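Hand Over Hand
By Saron Abdella
2 February 2024

The first thing Henok Mekonnen asks a new trainee to do is stop looking at the robot. People watch the arm, he says, when they ought to be watching the block.

Mekonnen runs the teaching room at Wekudwood, a small shop that sets up robot arms for packing and sorting work. Nothing in the room is programmed in the old sense. A person drives an arm through a job from a chair a few steps away, the computer records how every joint moved and what the cameras saw, and after enough of those recordings the arm is left to try the job alone.

Enough, for the job I came to see, was 400. The trainees were on run 109 when I sat down.

The job comes from a practice set called Listness, which is a toy kitchen for robots more than anything else. There is a cabinet, a drawer, a row of push buttons, a tray and a few colored blocks. A run can be as short as picking up one block and putting it down somewhere else. It can also chain several steps, and the chained ones are where the trainees earn their pay.

Yamila Jara had the controls that morning. She used to do alterations for a dress shop and has been at Wekudwood since October. The controller is a handle on a jointed stand, with a trigger under the first finger. Move the handle and the arm moves. Squeeze the trigger and the gripper closes. It took her three days to stop squeezing too hard.

"It doesn't matter how hard I squeeze, the fingers close the same," she said. "But your hand gets tired and then you start to shake, and the shake goes in the recording."

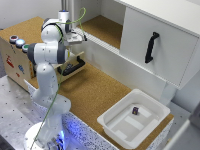
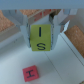

A shake in the recording is a real problem. The software copies what it is shown and has no idea which parts were on purpose. If the operator stops for a second above a block to think, the arm may learn to stop there too. Mekonnen once had a whole batch in which the arm backed away from a drawer before opening it, and he traced this to one person who liked to get a better look at the handle first. He threw the batch out.

So there are house rules. Decide the whole route before touching the controller. Keep the speed even. If a block slips, go back and pick it up again without starting over, and keep that run. That last rule surprised me. Mekonnen wants slips in the pile, as long as the recovery is in there with them. An arm that has only seen perfect runs doesn't know what to do when a block lands an inch off.

The blocks get moved between runs for the same reason. Eldana Belay does this part, working from a printed sheet that tells her where each one goes and which way it should be turned. She used to place them by eye. When she checked her own layouts she found she had been favoring the right side, and so the arm was weak on the left.

There is another way to teach an arm, and the shop uses it as well. The operator switches the motors to a soft mode, takes hold of the arm near the wrist and walks it through the motion. Zewditu Seyoum, who trains most of the newer people, prefers it for anything with a handle. You can feel the drawer catch, she told me, and you can't feel that from the chair. The trouble is that your own arms and shoulders end up in front of the cameras, and the software may start to expect them. For block work the shop sticks with the remote controls.

A good operator gets through a session of five short tasks without a break. After that Mekonnen makes them stand up. He has looked at enough recordings to know when people fade - the paths get longer, the turns get wider, and the gripper closes early.

The results get tested on a second arm, which the staff call Feyisa. It gets blocks in positions it was never shown. On the afternoon I visited, it was running an earlier version of the block job, and it missed its first pick by the width of a finger, came up, moved over and tried again. Jara leaned over to see the screen.

"That's how I do it," she said, and went back to her chair for run 110.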